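Caderno de bancada - célula de triagem, projeto Prukard
Dezembro, entrada começada às 9h20 e acabada depois do almoço

Retomo de onde a entrada anterior parou, ou seja, a meio de uma discussão sobre polegares. Objetivo de hoje: demonstrações por teleoperação da tarefa completa. Pegar num saco de envio, pousá-lo na base do leitor com a etiqueta para cima, esperar pela leitura, largá-lo na caixa verde. Uma criança de quatro anos faz isto enquanto pede bolachas. Nós precisamos de duas luvas, um visor e um operador com paciência de monge.

Meta da fase: 3000 episódios aproveitáveis. No início da manhã tínhamos 162. Não faço a divisão por escrito para não estragar o ambiente.

Configuração igual à da última sessão, com duas mudanças. Recalibrei a luva direita, que insistia em que o indicador estava sempre a apontar para alguém, e baixei o ganho do pulso. O atraso entre a minha mão e a dele ficou em 200 ms. Parece pouco até se tentar beliscar a borda de um saco plástico, altura em que se descobre que a borda já foi à sua vida.

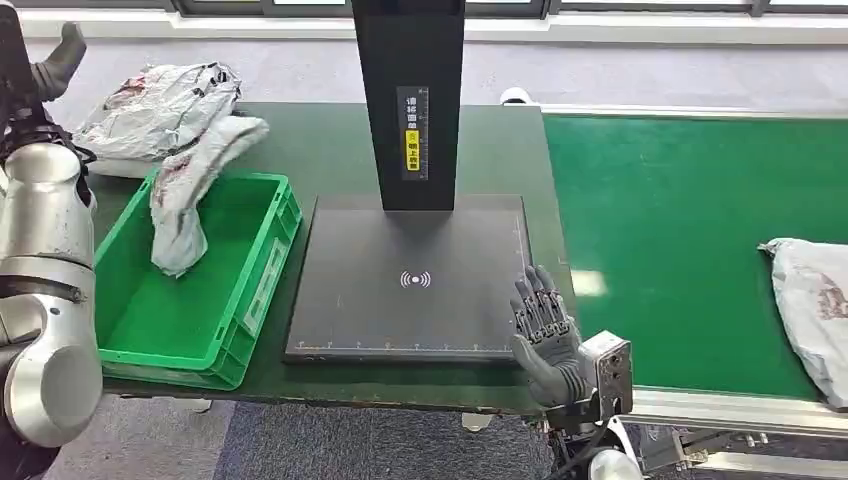
O problema principal continua a ser a mão em espera. O operador humano, quando não tem nada para fazer com uma mão, coça o nariz, ajeita o visor, gesticula para o colega. O robô copia tudo com uma seriedade comovente, e o Cilus (o nosso gravador de episódios) guarda tudo como se fosse técnica. Na primeira política treinada com estes dados a mão direita fazia um pequeno aceno antes de cada preensão. Simpático, mas não vem no caderno de encargos.

Regra nova, a aplicar já: mão sem tarefa fica aberta e parada ao lado da base do leitor, sem a tapar. Se for preciso coçar o nariz, pedal de pausa primeiro. Quem se esquecer apaga o próprio episódio e não discute.

Sobre os sacos. São cinzentos, amarrotados e com opiniões próprias. Pegar pelo meio resulta bem na demonstração e mal na leitura: o plástico faz barriga e a etiqueta dobra-se. Pegar por um canto dá melhor leitura, só que o saco roda no ar e aterra atravessado na borda da caixa, meio dentro, meio fora. Discutimos se isso conta como sucesso. O guião da Honedico diz "objeto depositado no recipiente". Metade de um objeto é, no máximo, metade de um depósito. Ficou decidido marcar como falha e gravar a correção à parte, com etiqueta própria. As correções valem ouro para o treino, e sempre temos mais falhas do que sucessos para oferecer.

Experimentei também a condução à mão, com os motores em modo livre e eu a levar o braço pelo antebraço. Para as trajetórias grandes, do tapete à mesa, é ótimo: movimento limpo, sem atraso. Para os dedos não serve. Com uma mão no antebraço e outra nos dedos falta-me uma terceira para o saco, e o meu corpo aparece em metade das câmaras. Proposta: conduzir à mão só as aproximações, teleoperar a preensão, colar as duas coisas no Cilus. A costura entre os dois modos vai dar trabalho. Fica escrito para depois eu não fingir surpresa.

A câmara do pulso merece um parágrafo. Do lado das janelas a exposição automática desiste da vida e queima tudo o que fica para além da caixa. Os dedos continuam legíveis, que é o que interessa, mas quem passa atrás da mesa transforma-se em aparição.

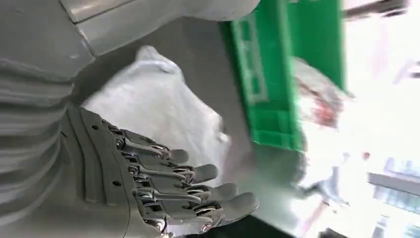 Câmara do pulso: mão com a palma para cima, junto ao pano branco amarrotado; contraluz à direita.

Fixar a exposição à mão antes da próxima série e ver se a política deixa de se distrair com a luz. Se não chegar, estores. A Espinoza já mandou orçamento para uns e o preço sugere que são bordados.

Pendentes:
- rever os episódios da manhã e deitar fora os que têm aceno
- confirmar se o pedal de pausa congela também os dedos ou só os braços (desconfio que só os braços)
- acrescentar ao Cilus a etiqueta "correção"
- repetir a calibração da luva direita a frio, logo ao chegar
- responder à Honedico sobre a definição de "depositado", com educação

Adenda, 14h40. O pedal congela só os braços. Os dedos seguem o operador durante a pausa inteira, portanto há gravações em que o robô, imóvel, tamborila. Vou filtrar por velocidade dos dedos e ver quantos episódios sobrevivem.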